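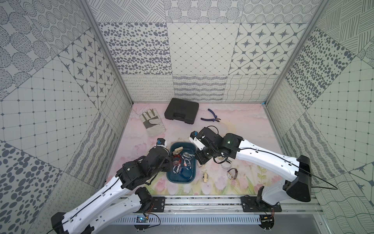
2本のロボットアームと、まんなかに置いたトレイ

ロボットアームはどうやって物をつかむの?
ガルデール子ども科学クラブ ロボット班のページ(小学校高学年から)

机の上の消しゴムをつまんで、筆箱に入れてみてください。たぶん1秒か2秒で終わります。消しゴムのほうを見て、手をのばして、指を開いて、とじて、持ち上げて、筆箱の上で指を開く。みなさんは、この順番をいちいち考えません。
ロボットアームに同じことをさせるときは、この一つ一つを決めておくか、練習で覚えさせるかしなければなりません。ロボット班では、秋から冬にかけて「小さい物をつかんで、別の場所に動かす」という課題に取り組んでいます。このページでは、その課題をもとに、ロボットアームのしくみと練習のしかたを説明します。

ロボットアームの体

「アーム」は英語で「うで」という意味です。人間のうでに、かた、ひじ、手首があるように、ロボットアームにも曲がるところがあります。これを関節(かんせつ)といいます。
関節の中にはモーターが入っています。モーターは電気で回る部品で、せんぷうきやラジコンカーにも使われています。ロボットアームのモーターがせんぷうきのモーターとちがうのは、「どれだけ回ったか」を自分で調べられるところです。せんぷうきは回りつづければよいのですが、アームは「30度だけ曲げて、そこで止まる」という動きができないと役に立ちません。
関節と関節の間にある、骨のような部分をリンクといいます。最初の写真で白く見える長い部分がリンクです。リンクにそって黒いケーブルが通っています。
ケーブルは、電気や信号を送るための線です。アームが動くとケーブルもいっしょに動くので、ピンと張ってしまうと抜けたり切れたりします。班では、新しい動きをためす前に、ゆっくり動かしてケーブルの長さが足りるかどうかを見ることにしています。1回目の活動でこれを忘れて、コネクターを抜いてしまいました。

アームの根もとは動かないように固定します。根もとが5ミリずれると、先のほうではもっと大きくずれることがあります。長いものさしのはしを持って、手首を少しだけ曲げてみると、先が大きく動くのがわかるでしょう。

手のかわりをするもの

アームの先についている、物をつかむ部分をグリッパーといいます。「グリップ」は「にぎる」という意味です。
わたしたちのグリッパーには指が2本あります。人間の手より少ないですが、開いて、とじて、はさむことはできます。おはしも2本でいろいろな物をつかめるので、それと似ています。
2本の指でむずかしいのは、次のような物です。

・丸くて転がる物
・うすくて、台にぴったりくっついている物
・やわらかくて形が変わる物
・ほかの物とからまっている物

丸い物は、指がまん中からずれていると、とじたときに外へにげていきます。うすい物は、指が下に入りません。やわらかい物は、つかんだあとに形が変わって、持ち上げると下にたれます。からまっている物は、1つをつかんだつもりでも、ほかの物までついてきます。
班のサムエーレ・ネグリさんは、最初にビー玉でためそうとしました。指導員のフリーダ・ソルゲイルソンさんは「ビー玉は来年にしよう」と言いました。そこで四角いゴムのブロックから始めました。

つかむ強さ

強くつかめば落とさない、と思うかもしれません。けれども強すぎると、やわらかい物はつぶれ、かたい物は指の間からすべって飛び出すことがあります。弱すぎると、持ち上げるとちゅうで落ちます。
卵を持つときと、金づちを持つときでは、みなさんも力の入れ方を変えているはずです。ロボットには「これは卵だから弱く」という知識がはじめからあるわけではありません。人が強さの数字を決めるか、何度も練習した記録の中から、ちょうどよい強さをえらばせます。
班では、とじる強さを「よわい」「ふつう」「つよい」の3段階にしました。ゴムのブロックは「ふつう」、スポンジは「よわい」です。「つよい」は木のせんたくばさみを開くときに1度使っただけです。

どこをつかむか
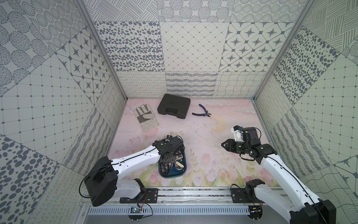 つかむ場所は、物の形を見て決めます。長い物ならまん中の近くをつかむと、持ち上げたときにかたむきにくくなります。はしをつかむと、重いほうが下がって、指の間でくるりと回ってしまいます。トレイの中の物をつかむときには、もう一つ気をつけることがあります。トレイにはふちがあるので、横から手を入れることができません。写真の左のアームは、手首を下に向けて、グリッパーをトレイの中まで下ろしています。中にあるのは金属の小さな部品や細い線です。こういう物をつかむときは、まずトレイの上まで手を動かし、それからまっすぐ下げ、とじて、まっすぐ上げる、という順番にします。ななめに動かすと、指がふちに当たります。

右のアームの動きも考えておく必要があります。2本のアームが同じ場所に行こうとすると、ぶつかるからです。かんたんな決まりは「1本がトレイの中にいるときは、もう1本は外で待つ」というものです。みなさんも、1つのなべに2人が同時におたまを入れると、カチンと当たるでしょう。
待っている時間がもったいないときは、もう1本に別の仕事をさせます。ただし、別の仕事をさせると、そのぶん動きの順番がふくざつになります。わたしたちはまだ「外で待つ」だけを使っています。

練習のしかた

ロボットに動きを覚えさせるやり方はいくつもあります。班で使ったのは次の2つです。

1 命令を書く
「ここへ動く」「指を開く」「下がる」「指をとじる」という命令を、上から順番に書きます。物がいつも同じ場所にあるなら、このやり方でうまくいきます。工場で、同じ部品が同じ場所に流れてくるときに向いています。
弱点は、物の場所が変わると失敗することです。ブロックを指1本ぶん横にずらしただけで、グリッパーは何もないところをはさみます。そして、はさんだつもりで最後まで動きます。はじめて見たときは、みんな笑いました。

2 お手本を見せる
人がアームを動かして、その動きを記録します。記録には、それぞれの関節の角度と、そのときのカメラの画像が入っています。物の場所を少しずつ変えながら、お手本をたくさん集めます。コンピューターは、たくさんのお手本から「こう見えたときは、こう動く」というつながりをさがします。
お手本は上手なほうがよいのですが、全部が同じ動きでは役に立ちません。右に置いたとき、左に置いたとき、向きを変えたとき、と、いろいろな場合が必要です。
班では、練習の記録をまとめるノートに「ドルコラ」という名前をつけました。スヴェーヴァ・グエッラさんが考えた名前で、意味はありません。1ページに1回ぶんの練習を書きます。書くことは、日付、つかむ物、置いた場所、できたかどうか、できなかったときは何が起きたか、です。

練習の結果

2018年11月23日までに、ゴムのブロックをつかんで箱に移す練習を607回しました。そのうち、最後までできたのは407回です。残りの200回は失敗でした。
失敗の中身も調べました。いちばん多かったのは、指をとじるのが早すぎて、ブロックの手前をはさんでしまう失敗です。箱のふちに当たった失敗は54回ありました。ほかに、持ち上げるとちゅうで落とした、ブロックをたおした、ケーブルが引っかかった、人がスイッチを押しまちがえた、というのもあります。
人のまちがいとロボットの失敗は、分けて数えたほうがよいと、あとから気がつきました。ノートの前半では分けていなかったので、この回数は出せません。これから記録をとる人は、はじめから欄(らん)を分けておいてください。

ロボットの目

ロボットは、カメラで物を見ます。カメラの置き方には、大きく分けて2つあります。
1つは、台の横や上に固定する置き方です。全体が見えるので、どこに何があるかがわかります。けれども、アームが物の上に来ると、アームのかげになって物が見えなくなります。
もう1つは、アームの手首につける置き方です。手といっしょに動くので、つかむ直前まで、指の先と物の両方が見えます。そのかわり、遠くの物は見えにくく、アームが動くと画像もどんどん変わります。
両方を使えば、おたがいの見えないところをおぎなえます。かくれんぼのオニが2人いるようなものです。1人が高いところから公園全体を見て、もう1人が木のうしろをのぞきに行きます。

カメラにうつった画像は、コンピューターにとっては小さな点の集まりです。点の一つ一つに色の数字がついています。「ここからここまでが時計で、その下にあるのは花もようだ」と分けるには、やはり練習がいります。
レオポルト・マルティさんは、画像の中の物を線で囲んで名前をつける作業を受け持ちました。囲んだ画像は、全部で1616枚になりました。時計はベルトが輪になっていると、輪の内側に下のもようが見えます。内側も時計に入れるのか、入れないのか、はじめのうちは日によってばらばらでした。話し合って「内側は入れない」に決め、前の画像も直しました。
物と物が重なっているときは、見えている部分だけを囲みます。かくれている部分を想像でかくと、コンピューターがまちがったことを覚えるからです。 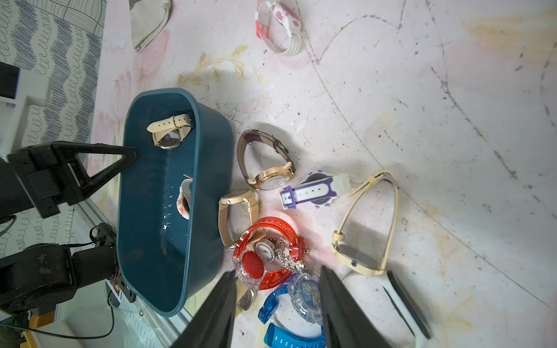

家や学校でできる実験

ロボットアームがなくても、ロボットの気持ちに近い体験ができます。2人から4人でやってみてください。

用意する物
・わりばし 1ぜん
・おぼん、または浅い箱
・消しゴム、クリップ、ひも、ペットボトルのふたなど
・タオルかハンカチ(目かくし用)
・紙とえんぴつ

やり方
1 おぼんの中に、用意した小さい物をばらばらに置きます。
2 1人が「ロボット役」になります。いすにすわって目かくしをし、わりばしを持ちます。
3 もう1人が「命令役」になります。命令は「右」「左」「前」「うしろ」「上」「下」「開く」「とじる」だけです。
4 命令役は、ロボット役に命令を出して、物を1つつかませ、おぼんの外に出させます。
5 できるまでに使った命令の数を紙に書きます。
6 役を交代して、別の物でやってみます。

「もうちょっと」や「そこじゃなくて」は使えません。ロボット役の人も、命令のとおりにだけ動きます。先に想像して手をのばしてはいけません。
目かくしをしている間は立って歩かないこと。わりばしの先を人の顔に向けないこと。この2つは必ず守ってください。

なれてきたら、「右」を「右に3センチ」のように数字つきの命令に変えてみましょう。命令の数がへるかどうか、くらべてください。班でやったときは、消しゴムではへりましたが、ひもではほとんど変わりませんでした。ひもは、つかんだあとに形が変わるので、次の命令を考えなおすことになるからです。

よくある質問

ロボットは、失敗したことがわかりますか。
わかるように作れば、わかります。たとえば、指が最後までとじてしまったら、間に何もはさまっていないということです。ただ、紙のようにうすい物だと、はさんでいても指はほとんどとじてしまうので、この方法では見分けられません。

アームが2本あると、2倍はやくなりますか。
ならないことが多いです。おたがいに待つ時間があるからです。2本あると便利なのは、1本でおさえて、もう1本で引っぱるような仕事です。びんのふたを片手で開けようとすると、よくわかります。

アームが動いているとき、さわってもいいですか。
いけません。小さなアームでも、指をはさむとけがをします。班では、動いている間は台の中に手を入れません。物を置きなおすときは、止めて、「止めました」と声に出してから手を入れます。

プログラムが書けなくても参加できますか。
できます。エイヴィオン・エイノンさんは、プログラムを書かずに、ずっと物の置き場所を決める係をしています。どこに置くとむずかしくなるかを考えるのも、大事な仕事です。

ことばのまとめ

関節 アームの曲がるところ。中にモーターがある。
リンク 関節と関節をつなぐ部分。
グリッパー 物をつかむ部分。
お手本データ 人が動かしたときの、関節の角度と画像の記録。
手首カメラ アームの手首につけたカメラ。

次の活動

12月は、ゴムのブロックのかわりに、ベルトのある物を使います。まずベルトをまっすぐのばした形で練習し、そのあとで輪にした形を練習します。見学する人は、長いそでをまくって、ひものついた上着はロッカーに入れてきてください。ノート「ドルコラ」は入口のたなに置いてあり、見学の人も読むことができます。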